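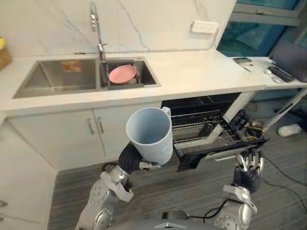 Robot de cuisine : Censka budgète enfin ce qui va autour

Mercredi 3 août 2022

ZARNO. Le bras se négocie pendant des mois, la rallonge s'achète en urgence. C'est en substance ce que reconnaît Censka dans le plan d'équipement de son projet Stundesside, consacré aux robots à deux bras pour les tâches de cuisine. La société y consacre pour la première fois un chapitre entier aux « accessoires et consommables », une rubrique qui tenait jusqu'ici sur une ligne, entre les frais postaux et le café.

Le document prévoit une location de 13 mois pour le robot, avec option d'achat à l'échéance. Acheter tout de suite aurait coûté moins cher sur cinq ans, à condition de vouloir encore du même modèle dans cinq ans. Le service financier, qui a connu l'époque de l'imprimante 3D, n'a pas insisté.

Le reste du budget est plus terre à terre. Une cuisine d'essai, cela veut dire un vrai évier, un vrai lave-vaisselle et de la vaisselle que l'on accepte de voir tomber. Le plastique a été retenu pour les pichets. Pour les assiettes, la discussion continue.
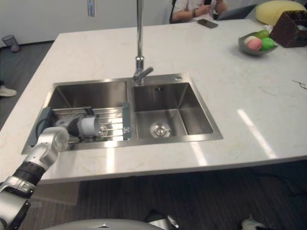 La main du robot au-dessus de l'égouttoir, dans le bac gauche de l'évier.

L'équipe a reçu sept devis pour l'ensemble bras, mains et maintenance. Deux oubliaient les mains. Un troisième les proposait en option, au même titre qu'une housse de transport et une journée de formation « conviviale ». L'entreprise a fini par établir sa propre grille de comparaison, dont la première ligne demande simplement ce que contient le carton.

Le poste qui a fait lever le plus de sourcils reste celui des gants et des gaines de protection : 1 084 euros pour la période de location, auxquels s'ajoutent 234 euros de câbles et d'attaches. La première version du budget prévoyait zéro pour les uns comme pour les autres. La personne qui l'avait rédigée ne participe plus à l'exercice, mais elle a conservé son bureau.

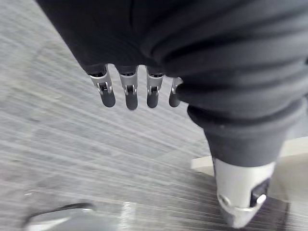

Faut-il prévoir des mains de rechange dès le départ ?

Au moins des doigts. Censka commande un jeu de bouts de doigts avec le robot et réserve une enveloppe pour une main complète, à n'engager qu'après la première révision, en janvier.

Même prudence pour les heures de travail. Un robot en location suppose quelqu'un pour l'installer, quelqu'un pour le surveiller et, selon une note de bas de page très lue, quelqu'un pour ranger la cuisine le soir. Cette dernière fonction n'est pas automatisée à ce stade du projet. Elle est répartie selon un tableau affiché près de la porte, que chacun déclare avoir rempli.

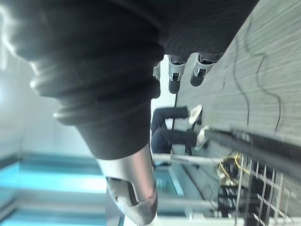
Gaines noires, câbles au sol et grille métallique sur le site de Stundesside.

Censka doit signer le contrat de location à la rentrée. La maintenance fera l'objet d'un avenant séparé, le fournisseur et son client n'ayant pas encore la même définition de l'usure normale : pour le premier, l'eau de vaisselle n'en fait pas partie. Les entreprises de Zarno qui souhaitent reprendre la grille de comparaison peuvent la demander à l'accueil, en version papier. Le fichier d'origine est en cours de mise à jour.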